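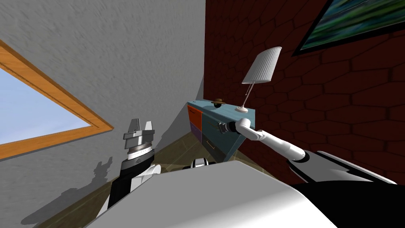 Vue de la caméra de tête dans le simulateur, pince droite devant le meuble bleu.

Robot à deux bras en simulation : la pince droite tremble devant le tiroir

Bonjour à toutes et à tous,

Je vous prie d'excuser mon français. Je règle un robot à deux bras dans la chambre de démonstration de Travora. La tâche est simple sur le papier : ouvrir un tiroir du petit meuble sans faire tomber la lampe. J'utilise le contrôleur Husier, en impédance, avec une raideur de 600 N/m sur les trois axes.

Dès que les doigts de la pince droite arrivent près de la façade, le poignet commence à vibrer.
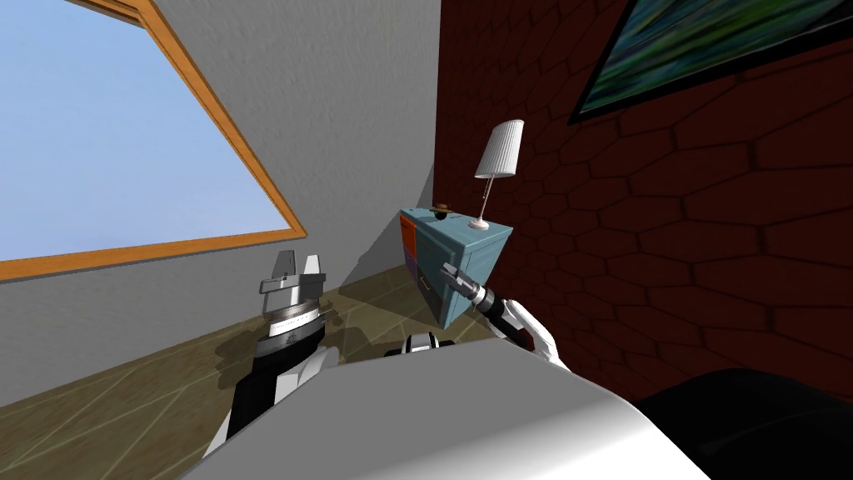
J'ai déjà vérifié la masse de la pince dans le fichier du modèle, elle est correcte. J'ai aussi diminué la vitesse d'approche, sans résultat. Le bras gauche, qui attend les doigts vers le haut, ne vibre jamais avec les mêmes gains. Faut-il changer la raideur, ou bien le pas de temps du moteur physique ? Deuxième question, moins urgente : l'image de la tête est très penchée. Est-ce que cela peut fausser la position de la poignée ?

Je vous remercie par avance.

Réponse 1 (acceptée)

Bonjour. À mon avis les deux bras n'ont pas le même problème parce que le gauche ne touche rien. Regardez d'abord la forme de collision du meuble. Dans les scènes Travora, elle dépasse souvent un peu la forme visible, et la pince est alors en contact alors que l'on voit encore un espace.

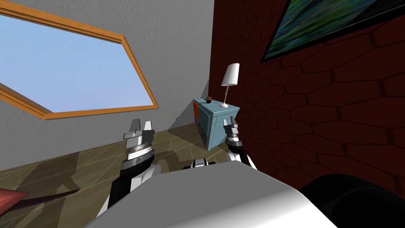 Affichez donc les collisions, puis reculez le point d'approche de 10 mm. Ensuite, baissez la raideur à 300 N/m, mais seulement sur l'axe perpendiculaire à la façade. Gardez 600 sur les deux autres, sinon les doigts glissent à côté de la poignée. Pensez à recalculer l'amortissement après, Husier ne le fait pas tout seul quand on modifie un seul axe.

Pour l'image penchée : aucun effet si la transformation entre la tête et la base est bonne. Comparez la position estimée de la poignée avec celle de la scène.

Réponse 2

Même souci chez nous avec le module Filtness. On a réinstallé et c'était parti, je ne sais pas pourquoi.

Réponse 3

Avez-vous la version 7 ? Le pas de temps par défaut a changé, à voir dans les préférences.

Commentaire de l'auteur de la question

Merci beaucoup. La forme de collision dépassait bien devant les tiroirs. Avec 300 sur un seul axe et l'amortissement recalculé, le poignet reste calme. Je suis en version 7 et je n'ai pas touché au pas de temps. Il me reste à contrôler la transformation de la tête, je le ferai jeudi.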